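Altport Community Workshop
Minutes of the general users' meeting, 11 June 2025

Present: bench users, storage users, two representatives of Dratlow (building owner)
Apologies: received from the textile group

1. Minutes of the previous meeting
Approved with one correction. Under item 4, "hot water" should read "heating circuit."

2. Roof drainage
Dratlow reported that the gutter on the yard side has been relined and the downpipe refitted. The inside wall of the paint store is still damp at floor level. A moisture reading will be taken once a month until the end of the year. Shelving stays 30 cm clear of that wall until further notice.
Action: Dratlow to supply a meter and leave it in the office.

3. Noise and closing time
Two complaints came in from the residential side, both concerning the compressor late in the evening. The compressor switches off automatically at 2130, but the timer had been overridden. It was agreed that the override key will be removed from the key board and held in the office. Hand work may continue until the building closes. A proposal to bring the cutoff forward was put and not carried.

4. Dust extraction
Santoso has quoted for replacing the filter bags and the flexible hose on the main extraction line. The quote does not cover the branch to the band saw, where the blast gate sticks half open. Users asked for the branch to be priced separately – it can be done later without shutting down the main line. The quote is valid for 90 days.
Action: request a second price from Santoso before the July meeting.

5. Storage charges
The flat charge per bay remains unchanged. Bays without a label will be treated as vacant from July and their contents moved to the holding shelf. Long stock belongs in the vertical rack, and sheet material may not be leaned against the electrical cabinet.

6. Work surfaces
The stainless steel table is to be wiped down after each session. Solvent-based cleaners are not permitted on it. Molded plastic parts may be worked on there; welding and grinding remain restricted to the Butus bay.

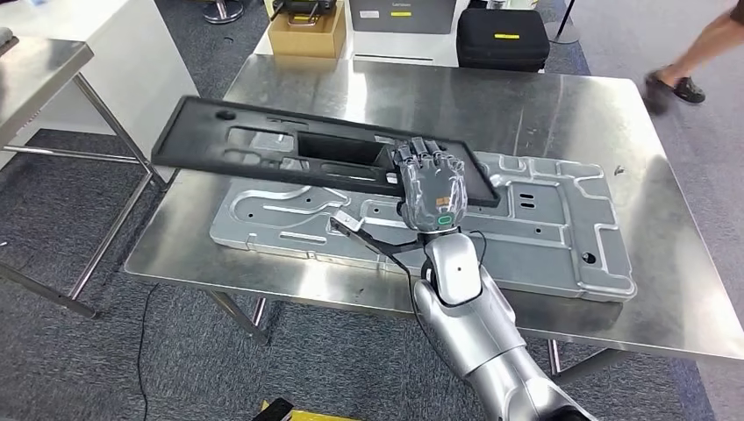

7. Fire safety
The annual inspection of extinguishers is complete. The exit by the loading door was found blocked by pallets on the day of the inspection and has been cleared. The floor marking will be repainted, with the hatched area extended as far as the first column.
Action: Dratlow to obtain floor paint.

8. Any other business
The lost property box will be emptied before the next meeting. A request for a second key to the bicycle shed was deferred – the lock may be replaced.

Next meeting: July, same room. Items for the agenda to the office in writing.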